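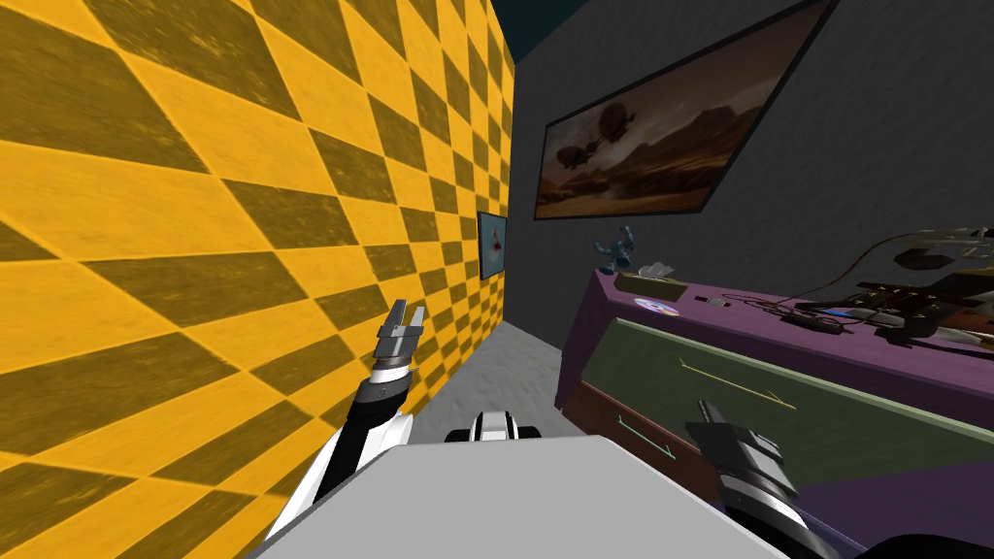 How many people can meet in an ordinary living room?

Most living rooms hold 14 comfortably if the coffee table goes out and kitchen chairs come in. Past that, people end up in the hallway and stop listening.

Tips for hosting a political group at home

Our group on Tello Street started writing letters to the township in May, and we've met in private houses ever since. These are the household notes we pass to each new host. Add your own at the bottom of the sheet when it's your turn.

Chairs. Borrow folding chairs the day before. Wipe the feet with a damp rag and check for missing rubber tips, which will scratch a wood floor the first time somebody leans back. Tennis balls with a slit cut in them work on the older metal ones.

Coats. Clear one bed and put an old sheet over the spread. In wet weather run a towel along the wall by the front door for boots.

Coffee. A large urn takes close to an hour, so plug it in well before people arrive and keep it off the circuit with the microwave. Use a coarse grind. Fine coffee goes through the basket and leaves sludge in the last cups. For a smaller meeting two regular pots and a thermos are plenty.

Food. Keep it dry and one-handed. Anything with powdered sugar ends up on the petitions. Domnica Hodoroagă cuts her cheese bread into narrow strips and freezes them flat, then warms them for 15 minutes at a low heat while people are signing in.

Paper. Set the petition table away from the food and water. Tape a pen to each clipboard with a foot of string. Keep signed sheets in a lidded plastic box, never in the folder that goes around the room.

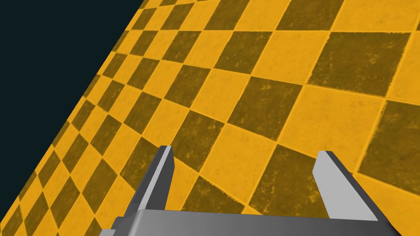 What removes marker that has bled through a poster onto the table?

Rubbing alcohol on a cotton pad takes off most permanent marker from a sealed surface. Try a hidden spot first, and don't use it on shellac or fresh varnish.

Making signs

Lay down an old shower curtain with newspaper on top. The newspaper soaks up the paint and the curtain stops whatever gets past it. Pencil the letters in before you paint, starting from the middle letter and working out. "Save the Divier Branch Library" came out as "Save the Divier Branch Libr" twice before we learned this.

For yard signs, paint both sides and let the first dry overnight. Wooden stakes go in more easily if the point is cut on all four sides. Water the ground the evening before if it's baked hard.

Latex paint washes out of brushes with dish soap and warm water, provided you do it the same night. If you have to stop for dinner, wrap the brush tightly in a plastic bag – it will keep until you're back.

Envelopes

Use a damp sponge in a saucer. Fold letters in stacks of three or four and run the back of a spoon along the crease. Sort by street before you seal anything, and keep the Gullo Road and Utitz Lane piles apart, as the house numbers are nearly the same.

Afterward

Empty the urn while it's still warm and wipe the inside with a soft cloth. For coffee on a rug, blot with cold water and a white towel, then a little white vinegar in water, and blot again. Rubbing spreads it.

Return borrowed chairs by noon the next day. Leftover signs store flat under a bed with cardboard between them. The urn lid and the spare cord are in the blue tote, and the tote goes to whoever is hosting next.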